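The Prernetti Number

Guðlaug Toft had been hired to check a result, and she disliked it before she took her coat off.

The claim came from a small firm called Brustport. Their method, Prernetti, was supposed to teach a robot arm a household chore from 200 demonstrations where everyone else needed 4,000. People did the chore by hand, holding grippers with cameras on them, and the arm learned from what the cameras saw. The arm itself was named Jerker. It lived in another building, and she had been promised a look at it twice.

"Who picks the 200?" she asked.

"The software does," said Ham, who ran the collection room.

"Picks them from what?"

Ham looked at the window. "From what we record."

She wrote that down and asked for a pair of grippers.

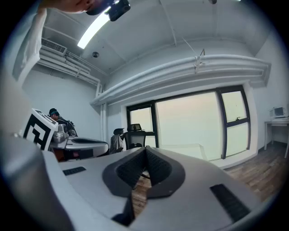
Afternoon

They were heavier than they looked. She opened and closed the fingers at nothing for a while. By two o'clock her wrists hurt and she had learned to move slowly, in a way she had never moved in her own kitchen.

"You're getting good," Ham said.

"I'm getting like you. Do they all slow down?"

"After a day or so."

"And the people in the 4,000 set, the one you compare against. Were they slow?"

He didn't know. That set had been bought. It had come on a drive with a one-page note, and the note was mostly about the license.

So there it was, or part of it. Trained hands on one side, strangers' hands on the other, and a paper that gave all the credit to the software. She asked how many test runs Jerker had been given. Sixteen, Ham said. She asked whether anyone had run it on 200 picked at random from the same room, with the same slow people.

"It's on the list," he said.

She sat down and rested the grippers over her lap.
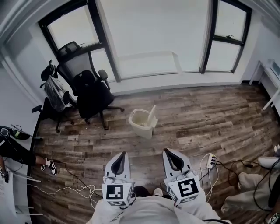
The collection room at Brustport, between takes.

"Move it up the list," she said. "I'll wait."

Ham went out to make the call. She could hear him in the hall, explaining it badly, then explaining it again.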